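# Skosetti disassembly cell: a review after five months on the bench

We refurbish and strip ex-office desktops at Shearer, and since October one of our benches has been run by an arm with a Robotiq gripper, set up for us by Skosetti. I lead the strip-down crew. I've used it most days, and so have the others.

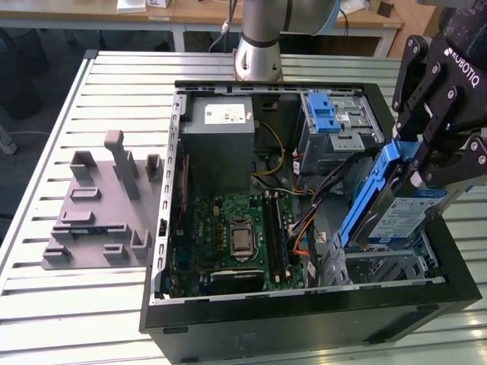
Sheena McIver reckons I should say up front that it hasn't made anyone's day shorter. She's right. It has changed which parts of the day are tiring, and that's mostly what this review covers.

## What we bought

The package is the arm, the gripper, a slatted aluminium table, a printed fixture plate and the Horeo software that holds the job recipes. A recipe covers one model of case. Ours came with 3 recipes and we've written the rest ourselves. Installation took two days and an extra visit to move the emergency stop, which had been put on the wrong side for anyone left-handed.

The tower goes on its side with the panel off. A person still does that bit, and still takes off the cooler where there is one. After that the arm handles drives and whatever else the recipe calls for.

## Drives

Drives are what we bought it for. Our contracts say every one has to come out, get scanned and be logged before the case leaves the room. By hand it's a fiddly job in a tight corner of the chassis, and if you do it all shift your thumbs know about it by smoko.

The cell does well with drives in plastic caddies. It can take a caddy on an angle and work it past the bay, which I didn't expect from a machine this size. Bare drives held in with screws are another matter. We pull those ourselves and I'd tell anyone with a lot of older stock to think hard before signing.

In our best month it did 1002 drives. The month before, it did 513, because we were short of recipes and kept stopping to write them.

## Cables

Cables are the weak point. If a bundle hangs across the bay, the arm slows down, has a go, then stops and asks for help. Someone walks over, pushes the wires aside and presses resume. On a bad batch that's every second case. The trick we settled on is to tuck the cables when the panel comes off, before the case goes on the table. Skosetti's manual doesn't mention it and should.

## What it's like to work beside

Quieter than I'd thought. You can hold a conversation. The bit people disliked early on was the waiting - standing there while it made up its mind, with your own work half done. We fixed that by having one person look after the cell and a second bench at the same time, and by swapping at lunch so it's never the same person all day.

No jobs went. Two of the crew moved across to testing, which they'd asked for, and both got the higher rate after some arguing. Writing recipes is now a recognised task with hours set aside for it. For the first couple of months it wasn't, and people were doing it in their breaks. If your workplace is getting one of these, sort that out before it arrives.

Sore hands are down. I don't have a proper figure for it, only that the tape in the first aid kit lasts longer.

## Support and running costs

Phone support is good in the morning and slow after 3 pm. Replacement finger pads are easy enough to get. We also trialled the Kulo cell, which was cheaper and faster on screws, but its software needed a technician for every new case model. With over 50 models coming through here that ruled it out.

## Verdict

Worth having if most of your drives are in caddies and you're prepared to pay people for the recipe work. For a small shop with mixed older gear I'd wait. I'd give it four out of five - the missing one is for the cables.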